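The Bell at Endcombe

Zoila Villanueva had climbed the tower 46 times before she found the second rope. It was tucked behind the clock weights, gray with dust, and it went up through a hole in the ceiling she had always taken for a mouse's front door!

She gave it the smallest tug. Far above her, something hummed.

Now, everyone in Endcombe knew there was one bell. It rang for weddings and floods, and once, in February, for a runaway pig. But old Plavetti, who had wound the clock before her, used to talk about a sister bell, cast the same day and so sweet that ships in the bay forgot to drop anchor. People had smiled and passed him the bread.
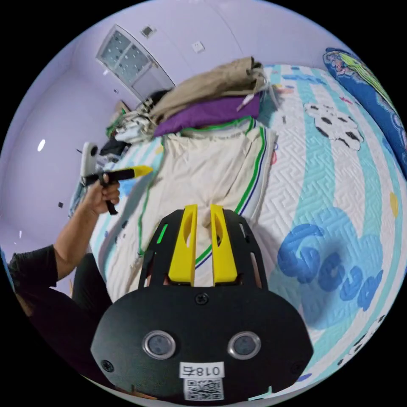
Zoila ran down all 100 steps and straight across the square to the bakery, where Plavetti's daughter was dusting loaves.

"Your father was right," she said, out of breath. "There's another one. I heard it!"

"Heard it how?"

"Like a spoon on a glass. Like a really, really big glass."

They went back up together with a lantern and a ladder borrowed from the Quintanilla farm. The ladder was too short, of course, so they stood it on the clock case (please don't tell the mayor) and Zoila pushed at the boards until one gave.
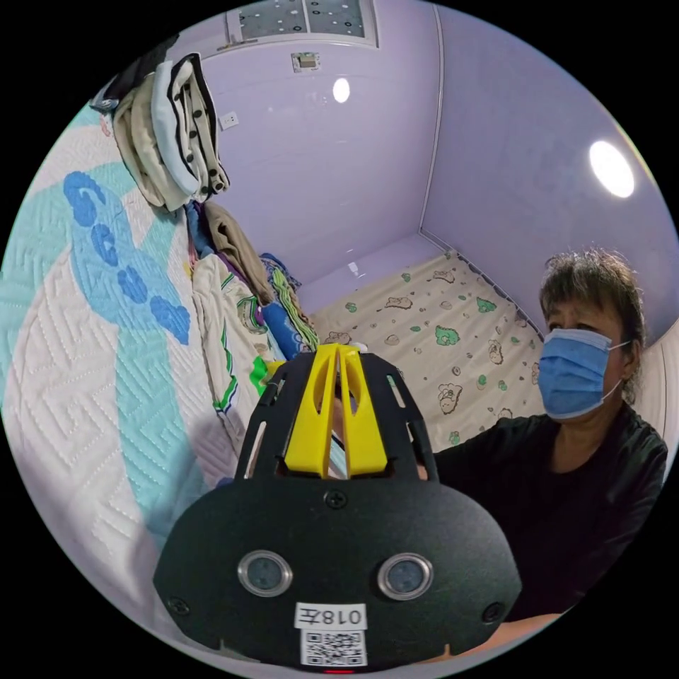

A woman with short dark hair, in a light blue face mask.

And there it was, green as a pond and no bigger than a milk pail. A line of letters ran around the rim: BRULLNESS MADE ME, 1,743 POUNDS OF SISTER BELOW.

"She's tiny!" said the baker's girl, and laughed so hard the ladder shook.

They cleaned it with vinegar and an old apron. They oiled the wheel. At sundown Zoila took one rope in each hand and pulled, first the big bell, then the little one, and the two notes went out over the roofs and met somewhere above the harbor.

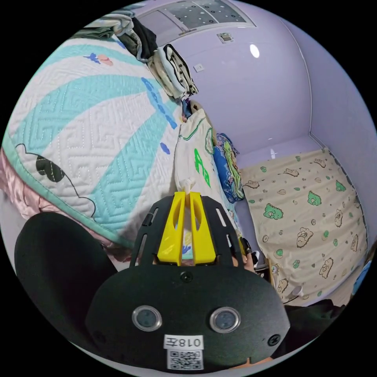

A small twist of white fabric, held between two yellow tips.

Doors opened all down the hill. Out on the bay 4 fishing boats stopped where they were, and stayed there, drifting, until she let go of the ropes.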